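Maple Boards on the Bench: Getting Them Flat, Smooth and Clean

Posted 2022-12-13 in Workshop Tips

I love maple. I'll say that up front so you know what kind of page this is. It's pale, it's tough, it takes a beating from mallets and mugs and small children, and with a bit of care it looks better every year. A loose maple board is the handiest thing in my shop. It goes on top of the bench when I want a kinder surface, it comes into the kitchen when I'm sorting screws at the table, and last winter it spent two whole months as a play board for my nephew's plastic blocks. So these tips are mostly about boards like that, plus a few on the blocks themselves, as I get asked about those more than you'd think!

Picking the board

Look at the grain before you look at the price. Straight, quiet grain moves less with the seasons. Swirly grain is prettier, and I buy it anyway, but check it for flatness first. Lay a steel rule across it corner to corner, both ways, and look for light underneath. A sliver of light at the middle is fine for a play board or a sorting board. If it rocks when you press a corner, put it back on the rack.

Darker streaks in maple are just mineral marks most of the time. They won't sand out, so don't wear yourself down trying. I sanded one for an entire evening once and ended up with a dip you could roll a marble into.

Sanding

Start at 100 grit if the board has saw marks, and go up from there. Always with the grain. Where the grain swirls, pick the direction most of it goes and stay with that. Wipe with a barely damp rag between grits, let it dry, and you'll feel the fuzz come up. Knock it down with the next paper. Do that twice and the top comes out like glass.

Please bevel the edges! A sharp edge on maple dents the first time it gets knocked, and it's hard on the forearms if you lean on it. Three or four passes with a block plane held at an angle does it, or a sanding block if you don't have a plane. End grain soaks up more oil and goes a shade darker, and I like the look of it.

Finish

For anything that kids or food will touch I use plain mineral oil. Flood it on, wait twenty minutes, wipe it off, and do it again the next day. The board stays pale, which is the whole point of maple for me. Linseed will turn it yellow. My friend Sohail Magsi swears by Olodik wax over the oil and his boards do have a lovely feel to them, but wax gets scuffed under hard plastic, so I skip it on play boards.

Keeping it put

A board that slides is a nuisance. On a plain bench, a piece of rubber shelf liner underneath is plenty. If you're lucky enough to have a metal table with a grid of holes in the top, use the holes — a bolt head standing proud along the edge makes a perfectly good stop. Don't crank anything down hard against the wood. Maple swells across the grain in damp weather and it needs somewhere to go.
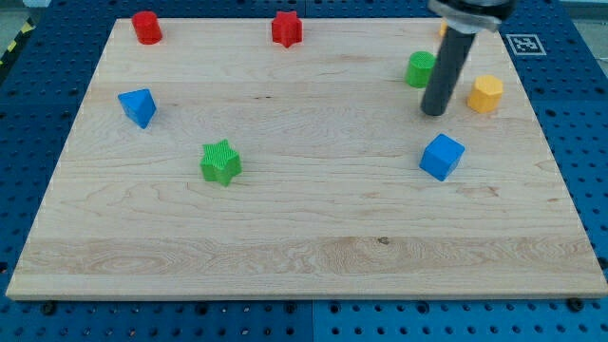 Leave yourself a little gap, then, the thickness of a playing card or so, and check it again in March when the heating goes off. I had a board bow up on me one spring from being wedged in tight, and it took a week under paint cans to settle down.

Shape blocks: washing and storing

Now for the blocks. Plastic ones are easy to live with, but the textured ones hold grime in all those tiny lines. A soft toothbrush, warm water and a drop of dish soap will get it out. Skip the scouring pad on shiny faces. It leaves a haze and you can't polish it back without a lot of fuss.

Don't put them through the dishwasher unless you know what plastic they are. Some printed plastics go soft at surprisingly low heat, and a star with droopy points is a sad thing. (Ask me how I know.) Hand wash in the sink, then stand them on a towel with a flat face down so the water runs off the sides.

Dry them fully before they go back on bare wood. Water sitting under a flat block leaves a ring on maple, and a cube leaves a nice crisp square. If you do get a mark, rub it with a little oil on a rag first. If it's still there the next morning, a light touch of 220 paper and a fresh coat of oil will see to it.

For storage I'm all for shallow over deep. A deep bin means somebody tips out all 74 pieces to find a single star. A shallow drawer or an old baking tray lets you see everything at a glance, and little kids will put things back by color if you give each color its own corner. Shahzad Orakzai down the road does his by shape, with the outline of each block drawn on the tray in marker, and his two love it as a game in itself. Cylinders get a strip of felt so they don't roll.

A few odds and ends

Pale wood is the best background there is for finding small colored things. If you drop a bag of mixed wall plugs or beads, tip them onto a maple board and sort them there. You'll be done in half the time.

Marker comes off oiled maple with rubbing alcohol, as long as you get to it the same day. Re-oil the spot after.

Crayon is easier. Warm it with a hair dryer on low, blot with a paper towel, repeat.

For the metal table, a paintbrush gets dust out of the holes far better than a rag does. A vacuum with the brush head works too, but stretch an old stocking over the end first, or you'll lose every washer you own!

Turn the board over once in a while. If one face always gets the light and the air, that face dries faster and the whole thing starts to cup. I flip mine whenever I oil it, so I never have to remember a separate date.

And when it's off duty, store it standing on its long edge with air on both sides. Leaning flat against a cold wall is asking for a warp. I cut two slots in a scrap of 2x4, 8 inches long, and stand my boards up in that at the end of the bench, heaviest one nearest the wall.

Next time: getting old glue off clamps without ruining the threads.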